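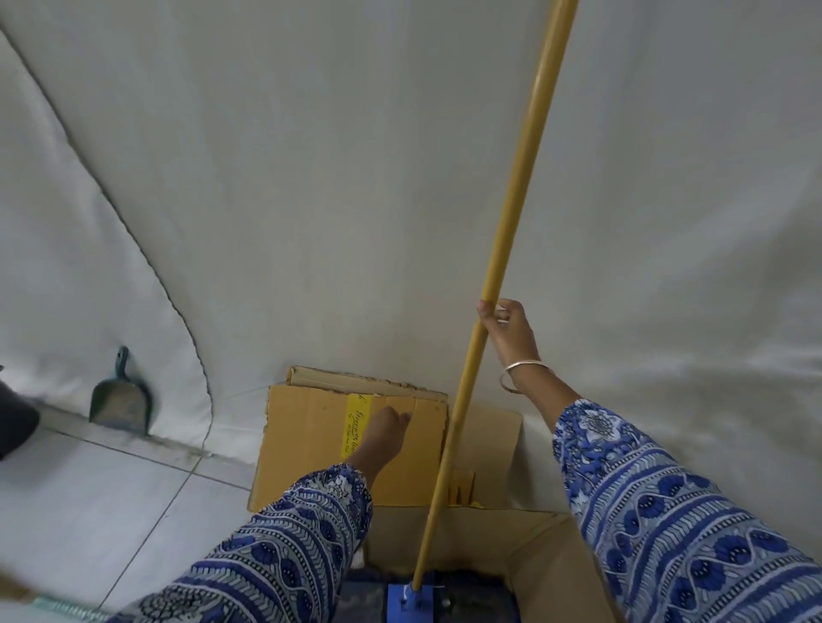
Household Task Recordings: Gallery

The Plekitz study, carried out at the Ginuddale laboratory, examines whether a robot can learn the order of steps in a cleaning task from first-person recordings of people at work. The current collection holds 1,717 recordings made in 34 homes. Participants received no script and used their own tools.

The entry that opens this page belongs to the floor care group. One hand holds the yellow pole of a mop while the other presses on a flattened cardboard box leaning in the corner. Annotators label the two hands separately in entries of this type.

Method

Each recording is divided into short segments, and each segment is given a label for the tool held, the surface touched and the hand in use. The learning model, Kamar, is then trained to predict the next segment. Samuel, the test platform, carries out the predicted steps in a furnished room at Ginuddale.

Results to date

Kamar was tested on 200 recordings withheld from training, all from 4 homes that it had not encountered before. Predictions were most accurate for sweeping and wiping. They were weakest where one hand moved or steadied an object while the other kept hold of a tool, and a revised labeling guide for these segments has been in use since July.

Access

Research groups may request the segment labels and the labeling guide from the Ginuddale data office. Recordings are available for viewing on site only.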